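Vidilex issues bench rules for two-arm tabletop robots

February 26, 2026

GRARULDALE - Vidilex has published a revised set of working rules for two-arm robots used at fixed tables. The rules apply to all new recording and test work at its Graruldale site and replace a draft circulated in October. They cover table setup, cable routing, gripper state at the start of a run, operator position and the handling of failed runs.

The text is 104 numbered clauses long. Grigoris Manolakis, who edited it, said most of the clauses were already followed on one bench or another but had never been written down in one place.

"Two teams could run the same task and produce logs that could not be compared," Manolakis said. "One started with the fingers closed, the other with them open. Both were acceptable under the draft."

Under the revised rules, a run begins with both grippers open and both arms stationary. The operator confirms the state of each gripper separately before motion is enabled. Objects are placed before the arms are powered for motion, and no hand may enter the shared area of the table until both arms have been put on hold. A hold on one arm must also hold the other.

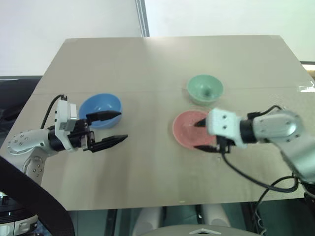 The shared area is defined as any part of the tabletop that both grippers can reach. Only one gripper may enter it at a time unless the task sheet states that a two-handed action is required. Where it is required, speed is limited to the lower of the two values set for the arms.

Cables receive a section of their own. Each cable must have enough slack for the full travel of the wrist, and any length that can touch the tabletop must be checked through one complete slow cycle before the first run of a shift. A cable that moves an object on the table ends the run. The run is then logged as a cable fault and kept out of the task results, though the record itself may not be deleted.

Rules for objects are shorter. Bowls, cups and similar open containers are to be identified on the task sheet by color and type, and their starting positions varied between runs within limits set in advance. Transparent and mirrored items need separate approval.

Vidilex tested the rules on 2 benches before release. Operators completed 745 runs, of which 208 were stopped early. Gripper state at the start accounted for the largest share of the stops, followed by cable contact. The company did not release a full breakdown and said the figures should not be read as a measure of task success.

Kouris, which supplies fixtures to the site, has been asked to mark the shared area on future tabletops. Villance, a contract operator, will adopt the rules for its own benches but has requested a change to the clause on shift checks, which it considers too slow for short sessions. Manolakis said the request was under review and the clause would stand as written until a decision was made.

Existing benches may finish work in progress under the October draft. Logs from those runs must carry the draft's version number.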